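Hand-Held Gripper Demonstrations: Table Station Gallery
Putley project, Rellosik motion lab 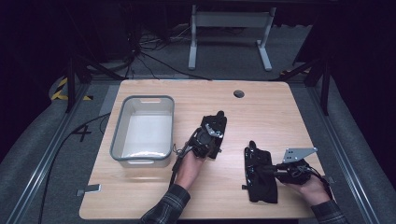

Why record a task with hand-held grippers when the arm could be driven by remote control?

Speed, mostly. An operator holding the gripper feels the contact directly and moves at close to normal hand speed, while the same operator on a remote link slows down to compensate for lag and the missing sense of force. Remote control still has a place where the joint limits of the arm matter, and we use both.

This page covers the bimanual table work for Putley. The single picture at the top is from the table station; the notes underneath it are grouped the way our station sheets are, with a line or two for each item. Text by Mohcine El Ouafi, last revised in March.

Grippers
Two black hand-held units, one per hand. Each has its own cable. In the picture the left one is upright and the right one is tilted to the side, with its perforated light-gray bracket pointing up and to the right.

Container
Gray plastic basket, rectangular, with a cut-out handle slot on a short side. It sits on the left half of the table. Placement tolerance at reset is 20 mm in either direction, and larger shifts are logged as a new layout.

Fabric
The flat black piece lies to the left of the right-hand gripper. Fabric tasks are scored on final position only. Wrinkles are ignored unless the task sheet says otherwise.

Table
Pale wood top with a cable grommet hole toward the back. Metal clamps grip the edges at left and right. Clamp position is checked at the start of each session and written on the sheet.

Floor and frame
Carpet, with aluminum rails on both sides of the work area. Tape marks on the carpet are not to be lifted or replaced without a note in the log.

Session procedure

1. Power the grippers and wait for both status lines to read ready.
2. Close and open each gripper fully, three times. The opening width is zeroed from the last cycle.
3. Hold both grippers still over the table for five seconds. Drift above 2 mm in this interval fails the check.
4. Start the recording, perform the task once, return to the start pose, stop the recording.
5. Reset the objects from the layout sheet.

Operators work in blocks of 600 seconds, followed by a break of the same length. Longer blocks were tried. Grip force crept up toward the end and the trajectories got shorter and rougher, so the limit stayed where it is.

Data held so far

Accepted demonstrations: 2,278
Rejected at review: 173
Distinct object layouts: 109

The most common reason for rejection is a pause in the middle of the motion. The replay policy learns the pause along with everything else, and will stop over the container for a second or more before releasing. Second most common is a cable pulled tight at full reach, which shows in the wrist angle as a sudden correction. Operators should route the slack before the first take and leave it alone during the block.

Transfer to the arms

Recorded gripper poses are converted to arm poses through a fixed offset per hand. The offset is measured on the Prototeck calibration block and is good until a bracket is loosened. After any work on a bracket, measure again; do not reuse the old value even if the part went back in the same holes.

Poses outside the reach of the arm are dropped before training. Most of them come from the far corners of the table, where a person simply leans in. If more than five percent of the poses in a demonstration are dropped, the whole demonstration goes.

For remote control sessions the operator sits at the De Luca console and works from the camera view alone. Those recordings need no offset and no reach filter, but a fabric placement takes about four times as long as it does by hand. We keep them in a separate set and mix them in at training time. The ratio is listed in the training config and changes often enough that I will not repeat it here.

Open items

Left and right clocks still disagree by up to 8 ms after a cold start. The workaround is to discard the first recording of the day.

Grip width on the right unit reads slightly high when fully closed. The zeroing step hides it for rigid objects. For thin fabric it matters, and a correction table is in progress.

Layout sheets 40 through 52 use the old table origin. Convert them before use, or skip them.

Questions about the station or the file format go to Mohcine at the Rellosik lab desk.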